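Wednesday, July 3, 2019

Reel bench, cont'd from the last page, which has coffee on it.

Back on the drag problem. The Vaston 2000 still starts sticky. Set it to 10 pounds on the scale, left it locked down over the weekend like every customer does, and the first pull went to 13 before the spool gave up any line. After that it settled and ran at 10 as sweetly as the brochure says. A fish that hits on the first pull will not wait for the brochure.

Washers out, wiped, looked at under the lamp. No glaze on the carbon ones. The felt one at the bottom of the stack is another story: packed hard on one side, and somebody has greased it with what smells like wheel bearing grease. Elmarie says it wasn't her. I have my own notes from last September saying "used the brown stuff, seems fine," so we can drop the inquiry. 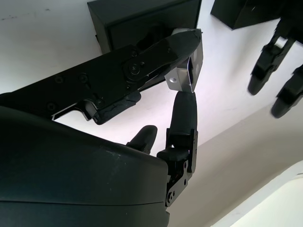 Tried three things on the felt washer, in this order.

Cleaned it, put it back dry. Worse. Chattered all the way out, sounded like a playing card in bicycle spokes.

Cleaned it, light coat of the Hurcombe drag grease, worked in with a thumb and the extra squeezed out on a shop rag. Start-up pull down to where I couldn't tell it from the running pull by hand. On the scale there's still a bump, but the needle is back before I can read it, and I am not buying a better scale to be told bad news more precisely.

Swapped for carbon in the same thickness. Smooth, but it lost the low end. Below half a turn on the knob it's freespool and then suddenly it isn't. Fine for trolling, useless for anyone throwing small jigs on light leader. Took it out again.

So: Hurcombe on felt, thin, and BACK THE DRAG OFF when it goes on the shelf. Elmarie wants that last part on a tag tied to every reel that leaves here. I said people will cut the tag off and lock the drag down. She said yes, but then it's in writing.

Line test, same afternoon. Yuk-lan brought in the spool of Urkon braid she's been complaining about. Tied ten feet to the post with a doubled uni and pulled till something let go. Knot slipped before the line broke, every time, and it came out with that little curly tail. More wraps helped. Wetting it helped more. Yuk-lan's view is that the line is garbage. My view is that it's slick and nobody at the dock ties enough wraps in the wind. We agreed to disagree and she left the spool on my bench, which I take as a donation.

For the record, a short piece of mono backing under the braid cured the other complaint, the one where the whole load spins on the arbor and the angler thinks his drag is gone. Check for this FIRST next time. I had the Dixit reel apart down to the anti-reverse bearing before I thought to put a thumb on the spool.

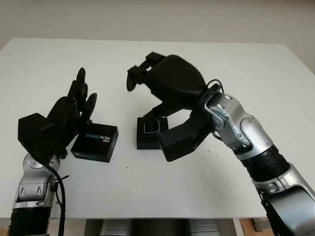
Robot hand at the white table.

Dixit baitcaster, while it was open: salt in the levelwind, the pawl worn to a nub. Replaced the pawl, kept the worm gear, one drop of oil. It tracks straight now at slow crank. At fast crank it makes a noise I'd describe as optimistic.

To do
Second pull test on the Vaston after it sits overnight, drag OFF this time, then again with it locked, so there's something to compare.
Order felt washers. Bag of 100 is cheaper than two little packs and I'll still lose them all.
Find out who has the small spanner.
Label the brown grease. Or throw it out. Label it.
Call the owner of the Dixit and ask if he rinses. He'll say he rinses.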